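About Us

Vorik is a quarterly magazine about sleep, put out by people who don't get much of it. We print it on paper, mail it in a plain envelope, and ask that you read it in bed with the ringer off. What you do after page four is up to you.

How it started

Sumathi Rodrigues spent eleven years writing mattress copy. If you have ever read that a bed would "cradle your journey to morning," she is sorry, and she would like you to know she was paid by the word. When the mattress company moved its office two states away, she stayed behind with a severance check and a drawer full of interviews that had been cut for being too long or too gloomy. A night baker who hadn't seen a Tuesday afternoon awake since high school. A couple who slept in separate houses and had been married for decades. A man who ironed at three in the morning and felt strongly about starch.

She showed the drawer to Wumpini Quartey, who was then laying out a newsletter for a plumbing supply chain and was ready to think about something other than flanges. The first issue of Vorik was put together at his dining table, and the staples went in upside down. We still get asked for copies. There are 6 left and they are not for sale, though Wumpini has been known to weaken.

What we print

Long articles, mostly. We like hearing from people who work while everybody else is lying down, and from people who lie down while everybody else is at work. We have covered bunk beds, snoring in the law, hotel pillows, the history of the nap room, and the question of whether a dog should be on the bed (our mail on that one filled a grocery sack, and some of it was unkind).

We do not print sleep tips. There are plenty of places to be told to put your phone in another room, and most of our readers have been told. We also don't review gadgets. A company once sent us a humming headband to try, and Fuseini Annan wore it for a week and said it was like being thought about by a refrigerator. It went back in its box.

Our best-known regular feature is Nightstand, in which a reader writes about whatever ends up within arm's reach by bedtime. It was meant to run once. The rules are short: no tidying up first, no more than 413 words, and don't mention anyone else in the household by name unless they have read it. Kwame Bawa edits the column and takes the third rule very seriously, having learned it the hard way with his own contribution.
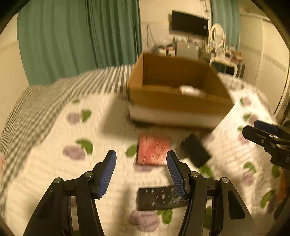 Vorik, No. 17, p. 38

The piece people bring up most is still Anika Haverford's essay on television in bed. She argued that a couple's real wedding vows concern who gets the remote and who has to get up when it slides off the quilt. We lost four subscribers over it and gained a good many more, including one of the four, who came back under her maiden name. Anika now writes for us every issue, on any subject she likes, and she usually likes blankets.

Who does what

Sumathi Rodrigues edits the magazine. She reads everything that comes in, answers most of it, and is asleep by nine thirty, which the rest of us consider showing off.

Wumpini Quartey designs it. He picked the cream paper because white paper glares under a reading lamp, and he will tell you the weight of it if you stand near him long enough.

Fuseini Annan handles subscriptions and the mailing list. If your copy arrived damp, bent, or next door, write to him. He has a newborn and can be reached at all hours.

Kwame Bawa looks after Nightstand and the letters page, and checks facts. He has called a museum to ask about the stuffing in one particular bolster. They called back.

Where we are

We rent two rooms above a shoe repair shop. The back room has a cot in it. Visitors tend to assume the cot is a joke or part of the decor, and then they open the door without knocking. Please knock.

The stairs are steep and the buzzer works when pressed at the bottom left corner. We're open weekdays from ten to four, except for the first week after an issue goes to the printer, when the door is locked and the lights are off and we'd ask you to respect that.

Writing for us

Send the whole piece if it's done, or a paragraph about it if it isn't. We pay on publication. It isn't much, but it is an actual check, and Fuseini signs it himself. We read submissions for the spring issue through the end of February. Poems about the moon will be read with sympathy and returned.

Subscribing

A year is four issues. Back numbers are available from No. 5 onward, apart from No. 9, the hammock issue, which sold out to people who we suspect own hammocks. Gift subscriptions come with a card that Sumathi writes by hand. She'll put down whatever message you like, within reason, and "maybe this will finally shut you up, love Dad" was found to be within reason.

Page last updated 2020-01-25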